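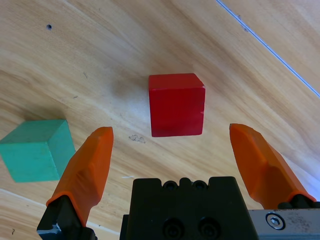 About Vosden Auto

Used cars, small shop, Wudville. We buy them, fix what needs fixing, sell them. Been at it a while now. Mostly sedans and small SUVs, a pickup when a decent one comes along.

Usually 30 cars on the lot, give or take what sold that week. If the one you saw online is gone, call anyway, there's often something similar still in the shop waiting on parts.

How we buy

Trade-ins mostly. Some from auction over in Pravitz, but we're picky. No flood cars, no salvage titles. If it smells funny we leave it there.

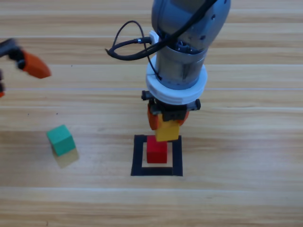

Every car goes through the shop before it gets a price. Brakes, tires, battery, fluids, belts, then a real drive on the highway and not just round the block. Anything that drips gets parked for the night over a square marked out on the floor, same idea as the black tape square on the tabletop here, so in the morning we know exactly where to look. Old trick, works fine. Then it either gets fixed or it goes back to auction.

You get the inspection sheet. All of it, including the stuff we decided not to fix. A scratched bumper stays scratched and the price says so.

Prices

On the windshield and on the site, same number both places. Doc fee is included allready. We don't do the thing where you wait an hour while somebody talks to a manager. 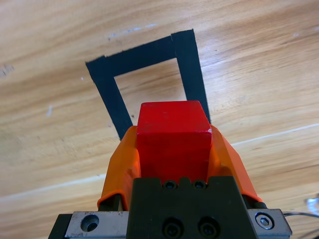
Tax and plates are extra, that's the state and we can't do anything about it. Financing through a couple of local lenders, or bring your own. Cash is fine too. Deposit to hold a car is $680, comes off the price, and you get it back if you change your mind within 3 days. After that call us and we'll talk.

Service

Two bays, open to everybody, you don't have to of bought from us. Oil, brakes, suspension, exhaust, AC. No body work, no transmissions. For those we send people to Dambrauskienė on the Pravitz road, they've done all our own cars for years and they're fair.

Oil changes are first come first served before 10 in the morning. Everything else by appointment. Keys go in the slot by the side door if you're dropping off early, write your phone number on the envelope please, people forget.

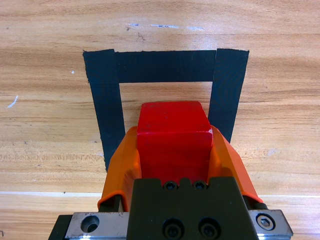

Red block and black tape outline on a wood tabletop.

Finding us

Wudville, east end of Mill Street, across from the feed store. Gravel lot, blue sign. Parking for customers is on the left, the right side is all inventory and you will get blocked in.

Closed Sundays. Saturday is sales only, no service. New hours coming in May, will post them when we know.

Page updated December 26, 2022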